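Birnunix to Add Robot Arms at Drerby Kitchenware Packing Site

DRERBY, 5 December 2024 -- Birnunix, which packs and ships tableware and kitchen goods for restaurants and small shops, will put three robot arms to work on its packing floor in Drerby next April. The arms will take over the most repetitive part of the job, moving single items from the sorting tables into trays. The 55 people who work on the floor will keep their jobs and their current hours.

The arms are supplied and set up by Tremance, an automation firm that has worked with Birnunix on the project for 18 months. Each one has a two-finger gripper and a small camera close to the fingers. They will start with small boxed goods and move on to other items once the packing team agrees they are ready.

"People here lift and place the same kinds of items all shift long," said Tyra Halvorsen, operations manager at Birnunix. "Wrists and shoulders take the strain. We asked the team which task they would hand over first, and this was the answer we got from both shifts."

Practice for the arms is done at a table covered in light gray fabric, with printed panels standing behind it, one of them patterned with lemons. Packers from the floor take turns guiding the arms through each move and marking the attempts they would not accept on a real order. 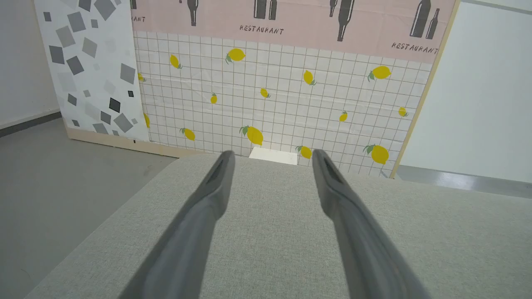
Will anyone lose work when the arms start?

Birnunix has put in writing that no position on the packing floor will be cut as a result of the project. Packers whose stations change will move to order checking, returns or running the arms, at the same pay or better.

Each arm is expected to handle up to 400 items per shift in the first stage. Fragile goods such as glasses and the Løken line of stoneware bowls will still be packed by hand.

Training is paid and takes place during normal hours. It covers starting and stopping an arm, clearing a dropped item, and changing the gripper fingers when they wear down. Any packer may stop an arm at any time without asking a supervisor.

"I was not sure about it at first," said Gus Tran, a packer on the early shift who helped with the practice work. "It is slow at some things. But I know how it moves now, and I know what to do when it gets stuck."

Birnunix and Tremance will go over the results with staff after the first stage -- including injury reports and packing errors -- before any more arms are ordered.

About Birnunix
Birnunix packs, stores and ships tableware and kitchen goods from its site in Drerby.

Press contact: Tyra Halvorsen, Operations, Birnunix, Drerby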